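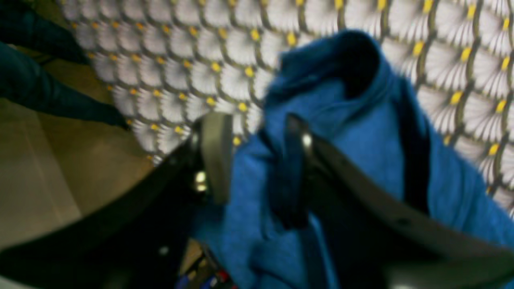 Blue knit fabric, close up

Moved from Wix to self-hosted, old URLs still indexed

Glória Nogueira
I moved a small clothing shop from Wix to a self-hosted site in December. There are 168 old addresses. I set up redirects for the product pages, but Search Console still lists 70 of the old ones as "Page with redirect" and 19 as "Not found (404)". Traffic to the category pages has dropped. Do I need to submit the old sitemap again, or leave it?

Prasanna Sultana
"Page with redirect" is normal and needs no action. The 19 are the problem. Export the list, match each address to its nearest new page and add a 301 for each. Don't send them all to the home page, as that tends to be treated as a soft 404. Check for chains too:

curl -IL https://yourdomain/old-path

You want one 301 and then a 200. I had five hops on the Plalta site and crawling was very slow until I flattened them.

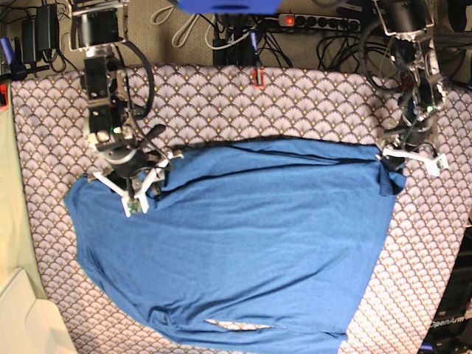
Page last changed: 5/4/26

Amirhossein Kermani
Just wait, it sorts itself out. Mine did.

Lutfa Patwary
Check the canonical tags on the category pages. The Udance theme writes the old domain into them if you import the settings file. View source and search for "canonical". If it is wrong, correct the base address under Settings, clear the cache and ask for reindexing.

Print this page | E-mail this page

Comments

Sumaiya Howlader: Canonicals were my fault as well. Same theme.

Glória Nogueira: It was the canonicals. Redirects added too, now down to 5 not found.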